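Home | News | Drives | Features | Buying | Subscribe

Two weeks with a small camper and no plan

Last updated October 2024

I should say at the start that I am not a camping person. I like a proper mattress and a kettle that plugs into a wall, and my idea of roughing it has always been a hotel without a breakfast room. So when the chance came up to borrow a Multesska Darnilmont for a fortnight, I very nearly said no, and it was only the thought of the west coast in autumn, with the roads emptied of summer traffic, that changed my mind.

The Darnilmont is what people in the trade call a micro camper. You and I would call it a van, and quite a little one at that. It is based on the same five-door shell that plumbers and florists have been driving for years, and from the outside there is little to tell you otherwise apart from a small flue on the nearside and a pair of curtains that my neighbour described as "very 1970s" (she meant it kindly, I think). The conversion is done by Selvanayagam, a small coachbuilder with a long history of horseboxes, and you can feel that in the way the cupboard doors shut. They close with the sort of clunk you get from old kitchen dressers.

Getting in for the first time was a pleasant surprise. The driving position is high and upright, the windscreen is enormous, and all the things you need are where your hand expects them to be. There is a screen in the middle of the dashboard, but the heater still has knobs, bless it, and the volume is a dial you can turn without taking your eyes off the road. After a winter of driving cars that want you to dig through three menus to warm your feet, I could have hugged it.

On the motorway it is noisier than a car and there is no getting round that. Crosswinds nudge it about, the crockery chatters, and by the time I stopped for lunch on the first day I had learned to wedge a tea towel between the plates. But the diesel engine is a willing old thing and pulls nicely from low down, and over the whole trip it returned 43 miles to the gallon, with a good deal of hill climbing and one long, shameful detour in search of a fish and chip shop that had closed for the season.
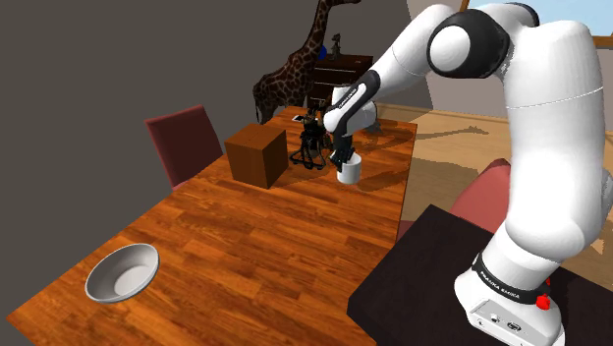 Where it really comes into its own is on the small roads, the ones with grass down the middle. A big motorhome would have had me in tears on the lane to our second campsite – a mile and a bit of high banks, blind bends and a farmer in a hurry – yet the Darnilmont simply tucked itself into a gateway and let him by. It is narrow enough that you stop breathing in after the first day or so, and the steering is light and quick, and by the end of the week I was popping it into village parking spaces with something close to a swagger.

Then there is the matter of living in it. The bed folds out from the rear bench in two stages, and I will admit that on the first night it took me 16 minutes, a torch and several words I wouldn't repeat in front of my mother. By the fourth night I could do it in the time it takes to boil a kettle. The mattress is in three pieces, and you do feel the joins if you sleep on your side, so I'd suggest packing a thick topper, or at the very least a folded duvet. There's room for two adults if they are fond of one another. My other half came out by train for the second week and we are still on speaking terms, although we did develop a strict rule about who gets dressed first.

Cooking is done on a two-ring gas hob that slides out from the side, which is lovely on a dry evening with the door open and the light going down over the water. In the rain it is less lovely. I made a great many toasted sandwiches. The fridge is a drawer type and kept milk and butter happily for days at a time, though anything tall has to lie down, so choose your wine accordingly.

The heater deserves a paragraph of its own. It is a Flusilness unit, tucked beneath the passenger seat, and it takes its fuel from the main tank. You press a button, it mutters to itself for a minute, and then the whole van is as warm as an airing cupboard. On the coldest morning we had frost on the bonnet and I was sitting up in bed in a T-shirt with a mug of tea. I have paid good money for holiday cottages that couldn't manage that.

I do have some grumbles. The water tank is small and the filler cap is fiddly with cold fingers. The curtains fasten with press studs, and one of them pinged off somewhere north of the estuary and was never seen again. There is nowhere sensible to put wet boots – ours lived in a carrier bag in the passenger footwell and made their presence felt. The awning is a further £500 on top of the asking price, and having spent several evenings cooking in a cagoule, I think it ought to be included.

All the same, I found I didn't much want to hand back the keys. On the last morning we parked above a beach with only a dog walker for company, made the coffee slowly and let the windows steam up, and then drove home the long way, over the moor, with the plates chattering behind us.

Share this article: 16 shares | 2 comments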